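Speaker notes: What's Left in the Beige Years
Repair evening, back half of the program, after the coffee
Notes by Olga Sequeira. Please don't read them aloud over my shoulder.

Opening

Wait for the chairs. There is always one more chair.

Say hello, say thanks to Benvinda for the room and to Grorkside for the parts shelf, which they would like back emptier than they lent it. Say my name, spell it once, move on.

Start with the number. At the September drop-off we took in 323 desktop computers. That's a lot of desktop computers for a town where everyone I meet says they only have a phone. Pause for the laugh. If there is no laugh, carry on as if the pause was for water.

Of those, 101 went back out the door working, mostly with somebody else's memory in them. The rest are why I'm up here.

Why bother with old towers

Ask who has one in a closet. Hands. Ask who knows why it's in the closet. Fewer hands.

The usual answers: "It has photos on it." "It was expensive." "My son said he would look at it." (Graça, if your son is in the room, don't point this year.)

My answer is that a tower is the last computer most of us can open without a heat gun and a prayer. You lay it on its side, take off the panel, and everything is in there like a badly packed picnic. Power supply in one corner, drives in a cage, motherboard along the bottom, and a quantity of cable that someone at a factory thought was reasonable.
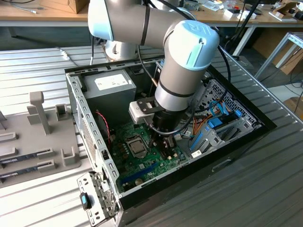

So, the order of work. People always want to go straight for the processor. I understand. It's the shiny bit, it sounds important, and it has a little frame around it like a saint. Make them wait.

Unplug at the wall first. Then hold the power button for a slow count of ten. Demyd will say five is enough. Demyd also stores his screws in his shirt pocket.

Memory next. Press the clips at the ends, lift straight up, put the stick in a bag, write on the bag. If the slot is already empty, somebody has been there before you, and you should wonder what else they helped themselves to. I once opened a tower from the Premimness clear-out that had been visited so thoroughly it rattled.

Drives after that. Colored tabs are your friends: a plastic tab in a cheerful color was put there for a hand to pull. Data cables come off by the plug and never by the cable. I will say this three times in the workshop and someone will still yank.

Look at where the wires go before you move them. Take a phone picture. Take two. You'll think you'll remember, and you will remember it about as well as you remember the way out of a hospital parking garage.

Tell the Jirnidari story here if we're on time. (Short version: nine hours, one upside-down plug, a man who drove home without saying goodbye.) If we're late, skip it. Deolinda has heard it anyway and will mouth along.

The processor, finally

Cooler off first. Warm the machine up for a few minutes beforehand if it still runs, then shut it down and unplug it again. Twist gently before you lift. Old thermal paste sets like grout, and if you pull straight up you can bring the whole chip with it. I've done it. It makes a noise I still hear at weddings.

Then the lever, then the retention plate, then the chip. Hold it by the edges only. Don't put a thumb on the underside to see if it's smooth. You can answer that question without a thumb.

Don't tip it back in to check the fit, either. It fit for years.

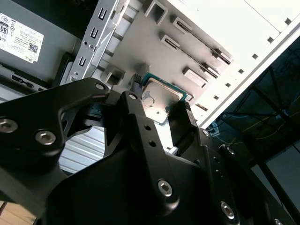
Processor out of its socket, old thermal paste still on the lid.

Everybody asks about the gray smear, so get in before they do. Paste goes between the chip and the cooler to carry the heat across. Once it has dried out, clean it off with alcohol and a lint-free cloth and put on a fresh dab. A pea, a small one. I've seen a chip frosted like a Van Leeuwen sundae and I took no pleasure in it. (Cut the ice cream line if Benvinda makes a face. She made a face at rehearsal.)

Label the bag with the model number off the lid. You can't read it until the paste is off. Wipe, then write. My first winter I did it the other way round and we still have a drawer called GUESS.

Money, briefly

The whole drop-off cost us $2,057, van included. I have the sheet if anyone wants it. Past experience says one person will, and that he'll want to talk about the van.

Do NOT get drawn into the van.

What to ask for at the end

Bags. The small antistatic kind, any size, used is fine.
Screwdrivers with the tip still on.
Someone tall for the top shelf, now that Demyd's back has gone.
Fewer printers. Please. We never asked for printers.

Questions

Likely ones:

Is my data safe? The drive comes out first and you can take it home in your coat.

Is it worth anything? To us, yes. To you, no, and I'm sorry about what you paid.

Can you look at my laptop? See Graça. Graça likes glue.

If it goes quiet, ask Deolinda about fans. She'll take it to closing time on her own.

Turn off the projector. It's the left switch. The right one is the alarm.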